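Workplace & Automation | Staff Pages
14 shares · 3 comments

The folding arms at Brotelero: your questions, answered
Updated in January

Since the arms went in on the sorting floor I get stopped on the way to the coffee machine most mornings, so I've put the usual questions in one place. If yours is missing, leave it in the comments and I'll add it.

Are the arms taking over the fold tables?

No, they're taking one part of the job, the part where you pick a piece out of the pile, find an edge and lay it flat. Checking, mending, matching to orders and bagging all stay with us. We had 53 people on the floor before the first arm was bolted down and we have 53 now. I can't promise you what the company does in five years (I don't get to see that spreadsheet!), but nobody's hours have been cut over this.

What can they pick up?

Towels and plain sheets were easy. Shirts are getting there. The brushed plaids took us ages, and I still have a soft spot for them — the fingers have to take a little pinch, just enough to raise a fold, and then hang on to it. If the pinch is too shallow the cloth slides out, and if it's too deep you get two layers and a mess.

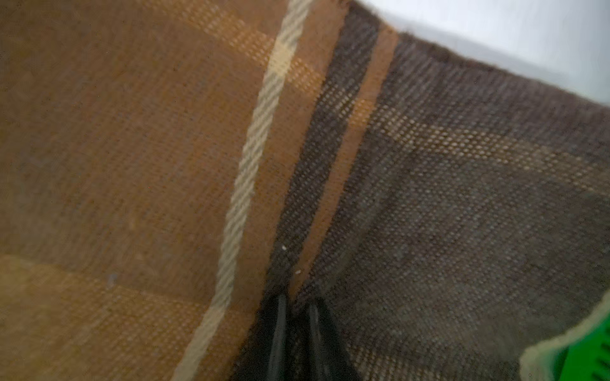 By Your Floor Lead
Sorting and Folding, Brotelero

With a check you get a bonus, too: the stripes pull together toward the fingertips, so on the wrist camera view you can see right away where the cloth is being held. Plain gray fleece gives you no help at all. The close-up is great for lint as well, and you'll spot tiny specks on a dark stripe that I'd walk straight past at the table.

Do I have to learn to program?

Nope. You'll learn Grakiline, the touch screen by each station, and it's mostly big buttons. Training is 25 minutes plus a shift alongside somebody who already runs one. I'm hopeless with my own phone and I got through it fine.

Who do I tell when an arm drops things?

Hit pause and log it in Naseri under "missed grip." Please do log it, even the small ones! We had 1,351 of those entries in the first stretch and they're the reason the plaid settings got fixed. It doesn't count against you or your station.

Is my back going to thank me?

Mine has. There's a lot less reaching into the bins. On the other hand, you stand still more, and a few of us have found our feet complaining by 3 p.m., so ask for a mat if your station doesn't have one.

Can I go back to a hand table?

Yes, put it on the swap sheet. Delicates and anything with beading are still done by hand, and those tables are busy.

What's Jitus?

The next line, for socks. It's still in boxes, and I know as much as you do.

Filed under: On the Floor, New Equipment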